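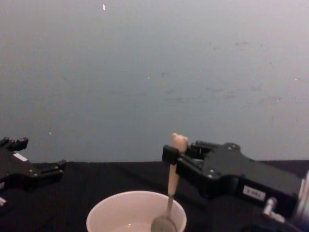 How to Get Scuffs Off a Painted Wall Without Repainting the Whole Room

Posted Thursday, July 24, 2025 by Yaroslav Vasylenko

Flat paint looks wonderful for one afternoon. Then a chair leans on it, or somebody carries a bicycle past it, and you own a wall with a history. I have painted the same hallway on Filton twice and would like to avoid a third time, so what follows is everything I do before I open a can.

What you need

Two buckets or large bowls
Soft white cloths (colored ones can leave some of their color behind)
Dish soap, the plain kind
Baking soda
A melamine sponge
A soft pencil eraser
A dry towel
Patience, or a radio

Step 1. Dust first

Run a dry cloth over the wall from the top down. If you skip this you will be making thin mud and rubbing it in. Cobwebs come off best with a cloth wrapped over a broom.

Step 2. Test somewhere dull

Pick a spot behind a door or down low behind the couch. Wet a cloth, wring it out hard and wipe lightly. If the cloth picks up paint, stop there and skip to the part about touching up. New paint needs time to cure as well. I give mine 22 days, a number I arrived at by ruining a wall on day nine.

Step 3. Try the eraser

Pencil marks and the gray streaks left by furniture often come off with a plain eraser. Short strokes, hardly any pressure. Brush the crumbs away with your hand before you go over the spot again. Pink erasers can leave pink behind, and then you have a new project.

Step 4. Soap and water

Put a teaspoon of dish soap in a bucket of warm water. Fill the other bucket with clean water. Dip, wring, wring again, and wipe in loose circles that go well past the mark. Follow with a cloth from the clean bucket and pat dry with the towel. Work from the bottom up, so drips don't run down over dry dirt and leave trails.

Step 5. Baking soda for the stubborn ones

Mix it with a little water until it looks like toothpaste. Dab it on with a fingertip, rub gently for a few seconds, rinse. Good on crayon, fair on shoe polish, useless on permanent marker.

Step 6. The melamine sponge, with caution

It is very fine sandpaper with good manners. On flat paint it will take off the scuff and then start on the finish, leaving a shiny patch you can see only in the evening, when guests are over. Damp sponge, three or four passes, then look at the wall from the side before doing any more.

If it still shows

Touch up with paint from the original can if you kept it. Mine says "Itisari 932" on the lid and nothing else, so write the room and the sheen on yours as well. Stir for longer than seems reasonable. Fill dents with spackle, let it dry, sand with 400 grit, prime, and dab the paint on with a small foam roller, feathering the edges. A brush leaves marks that a roller didn't.

Older paint fades, so a touch-up may stand out even from the right can. In that case paint corner to corner on that one wall and leave the others alone. I did this in January and the wall took 4 hours, including lunch.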